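Wer haftet für eine Norm, die keiner liest?

Von Montri Nilsuwan

Der neue Leitfaden von Steinbach zur Datenerhebung mit Handgreifern hat 122 Seiten. Ganze 14 davon befassen sich mit der Arbeit am Tisch, der Rest regelt Formulare.

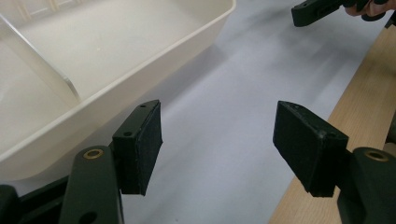
Ich habe nichts gegen Regeln. Ich misstraue aber Regeln, die vor der Praxis fertig sind – und diese lag schon im Dezember unterschriftsreif vor. Bei Gruvau füllt man seither Prüfbögen aus, deren Nutzen mir dort niemand erklären konnte. Zu weichen Verpackungen, die bei jedem Zugriff anders nachgeben, stehen im Leitfaden zwei Sätze.

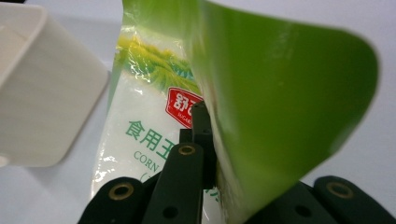 Braucht es also gar keine Norm?
Eine kurze würde reichen: wer prüft, wann abgebrochen wird, welche Aufnahmen gelöscht werden.

Pudevance wirbt damit, fast 90 Prozent der Vorgaben zu erfüllen. Welche fehlen, steht nirgends. Solange das so bleibt, halte ich das Siegel für Dekoration.

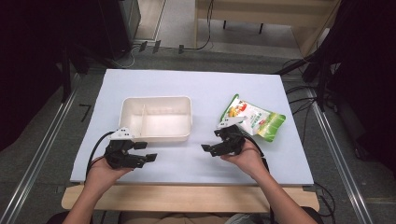
Zwei Handgreifer, ein Behälter und ein Beutel auf heller Platte.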